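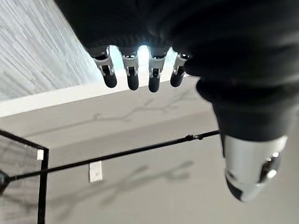
Gap opening between textured wall finish and the white trim

Leen Daher

I have a textured wall finish in pale grey and white streaks, with a bright white strip along its edge and plain flat grey on the other side. A hairline gap has opened between strip and texture over a length of 31 cm. Decorators' caulk went in last February and has split again. Do I rake it out or go over the top?

Tala Abu Hammour

Rake it out. New caulk over split caulk fails along the same line. Cut both edges with a sharp blade, vacuum the dust, then run a 3 mm bead of flexible acrylic. On a streaky finish, mask the textured side and press the tape into the low spots with a filling knife, otherwise the caulk creeps under. Pull the tape while the bead is wet. Leave it overnight before painting, longer in an unheated room.

Haddad

Had the same at my mum's, used whatever was in the shed and it's been fine.

Jekside

Agree with raking out. Check that the strip is fixed firmly first. If it moves when pressed, re-glue it and wait a day. Don't use silicone, as emulsion won't stick to it.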